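Planning Your First Order of Hand-Held Grippers: A Buying Walkthrough

By Talha Kazmi

If you have been put in charge of the shopping list for a small data collection setup, welcome, and please get yourself a cup of something before you start. I have done this twice now, once for our own group in Irkcombe and once helping Tariq Durrani get his people going over in Nalldale, and both times the part I expected to be simple (the grippers themselves) was the part I had to go back and redo.

Step 1. Write down the tasks before you look at a single catalog

Sit down with whoever will be doing the recording and list what will be picked up, how big it is, how soft it is, and where it will end up. Ordinary household jobs are harder on equipment than they sound. A pastry and an orange ask very different things of the same pair of fingers, and if you plan to pack a tin full of mixed items, you need to know that the fingers will fit past the rim with something between them.
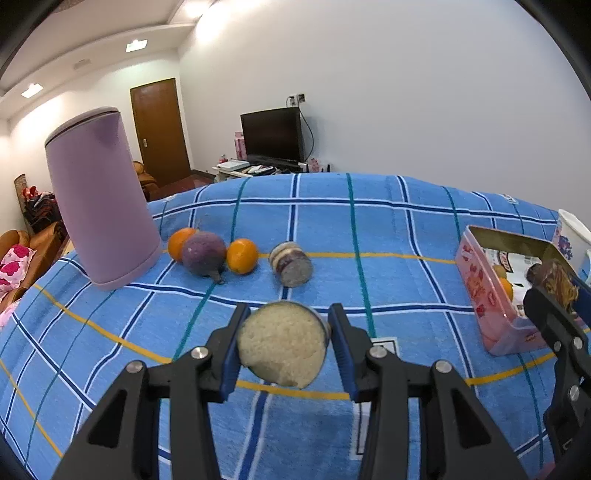 Issue 3

Step 2. Decide how many grippers each person needs

Most of us start by pricing one gripper per person, and then the task list comes back full of two-handed work. Budget for pairs from the beginning if you have any jobs like that at all. We bought singles first and matched them up later, and the second batch from Mengal had a slightly different screw size, so now we keep two drivers in the drawer and I am always holding the wrong one.

Step 3. Put the finger pads on their own line

Pads wear, and they wear faster than you'd like if your people are handling anything gritty or flaky. Please don't bury them under "miscellaneous" the way I did! Give them a line of their own, and ask the seller whether they come singly or in sets. Posel sells ours in bags of 100, and that sounded silly to me until Tariq and I split a bag and both came back for more the next March.

While you are at it, add a few spare screws. They are cheap, they roll under sofas, and a wobbly finger can spoil a whole afternoon of recording before anyone catches it.

Step 4. Price the props and the groceries

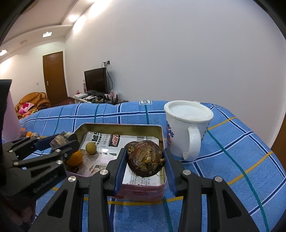 Fresh fruit and bread have to be bought again and again, so treat them as a running cost and keep the receipts apart from the one-time purchases. Tins, mugs, and anything else with a lid can be reused for as long as they hold together. I set aside 80 dollars a month for our little group, and in a busy month I do go over it, usually on fruit.

Step 5. Place a small order first

Order enough for one pair of hands, run your real tasks with it for a week or so, and have each person write down what bothered them. Then go back to your list from Step 1 and change it. Tariq dropped three items from his after that first week and added a second set of pads, and his final order went in with far less fuss than mine did.

Keep the packing slips, by the way. You will want the part numbers when it's time to reorder.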